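Programs > Supported Housing > Altandale > Progress Reports

Overview | Reports | Budget | Contacts

Altandale Furnished Rooms: Progress Report, October

This report covers the second phase of the Altandale project, funded under the Quintana Housing Grant. The phase provides for the furnishing of bedrooms and the supply of bed linen to incoming residents.

Delivery of furniture is complete. Karnico supplied the bed frames and upholstered headboards under the existing contract, and assembly was finished within the agreed period. Mattresses were placed as each frame was signed off. The bedding order with Serkico stands at 400 fitted sheets, of which 223 have been received and checked against the delivery notes. The remainder is expected before the next report.
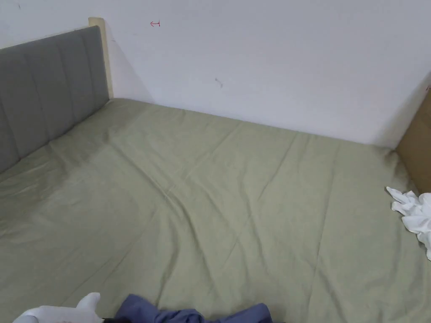
Rooms are made up in the order in which residents are scheduled to move in. Staff fit the bottom sheet first and leave pillows and covers until the day before arrival. Where a bed stands against a wall, two people are assigned to the task, as the far side is difficult to reach. This has added time to each room and is reflected in the revised staffing plan.

Minor wall repairs and touch-up painting remain outstanding in 9 rooms. The cost will be met from the maintenance line, and no additional funds are requested.

The project requests approval to move $200 from transport to linen storage for the purchase of shelving. Room inspections will continue each Wednesday until all beds have been made up and the inventory has been signed.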